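How to Work Out Net Run Rate for a Club League Table

Posted 08/10/2023 by Velimir Nedeljković

Net run rate (NRR) separates teams that finish level on points. Most scoring programs calculate it, but club tables are often kept by hand or in a spreadsheet, and the same errors come up every season. The method below is for limited-overs matches.

What you need

The scorebook or match sheet for every completed game. For each innings, note the runs scored, the overs faced, and whether the side was bowled out. Leave out abandoned games with no result.

Step 1. Convert overs to a true decimal

An entry of 38.3 means 38 overs and 3 balls. It does not mean 38.3 overs. Divide the odd balls by 6 and add the result to the whole overs:

38.3 in the book = 38 + 3/6 = 38.5
17.2 in the book = 17 + 2/6 = 17.333

In a spreadsheet, with the book figure in cell B2:

=INT(B2)+ROUND((B2-INT(B2))*10,0)/6

Keep the ROUND. Without it, small storage errors in the decimal carry through to the total.

Step 2. Adjust for sides bowled out

A team that is all out is charged with its full allotment of overs. If the match was 40 overs a side and the team was dismissed in 31.4, enter 40. A team that reaches its target with wickets in hand is charged only with the overs it faced.

Step 3. Add up the season

Make four totals for each team: runs scored, overs faced, runs conceded, overs bowled. The adjustment in Step 2 also applies to overs bowled when the opponent is all out.

Step 4. Calculate

NRR = (runs scored / overs faced) - (runs conceded / overs bowled)

Worked example. After 4 matches of 40 overs, Galledeck have scored 709 runs and conceded 493. They were all out once and batted through the other three innings, so overs faced is 160. Their opponents were bowled out or used all their overs in every match, so overs bowled is also 160.

709 / 160 = 4.431
493 / 160 = 3.081
NRR = +1.350

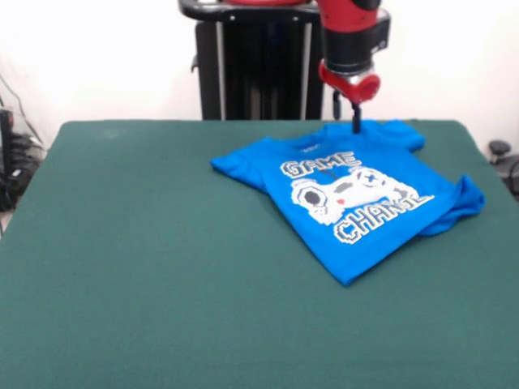 Blue short-sleeved shirt on a green table.

Common errors

Averaging the match rates. Do not work out a rate for each game and take the mean. Use season totals only.

Rounding early. Carry at least 5 decimal places in the working cells and round to three for display.

Shortened games. If the overs were reduced before the start, the reduced figure is the full allotment. Where a target was revised partway through, check your league's playing conditions before entering anything. Leagues differ on which runs and overs are credited to the side batting first.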